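Slept badly and then overslept, so the day started at 7 past nine with me eating crackers over the sink. July is doing its thing. The fan only helps if I sit right in front of it, and then my papers go everywhere.

I'd promised myself I would finally get the white room in order before Odette comes to stay, and I did at least start! The plan was simple enough: clear the long countertop, find out what's in the drawers, get the cables up off the floor. I have been stepping over those cables for weeks. I know which ones to avoid in the dark, like stairs that creak. Dinesh says I should buy a box with a lid and put the whole tangle in it, and he's probably right, but first I want to know which ones still belong to something (he has a box like that himself and hasn't opened it since he moved).
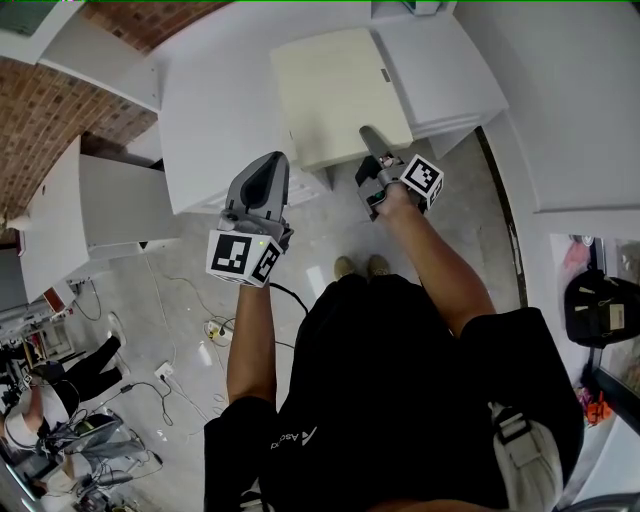
Anyway, drawers. The first one was all takeout menus and dead pens, plus a birthday card I bought for Roswitha and never mailed. Her birthday was in March. I've put it by the door and I'm going to send it anyway with an apology on the back – she'll laugh, I think. The second drawer I closed again. Tomorrow.

What I like about that room is the brick. With all the white everywhere else it's the one warm thing in there, and I keep thinking a lamp near it would be lovely in the evenings. Trinidad has one she wants 35 dollars for. I offered 30 and she just looked at me, so I suppose I'm paying 35.

Stopped at 5 for iced coffee and never really got going again. The concrete was nice and cool though, and I lay down on a bare patch of it with my feet up and called Odette. She's bringing cherries. She also wants to know where she's sleeping, and I said I was working on it.

Still to do: cables, second drawer, stamps.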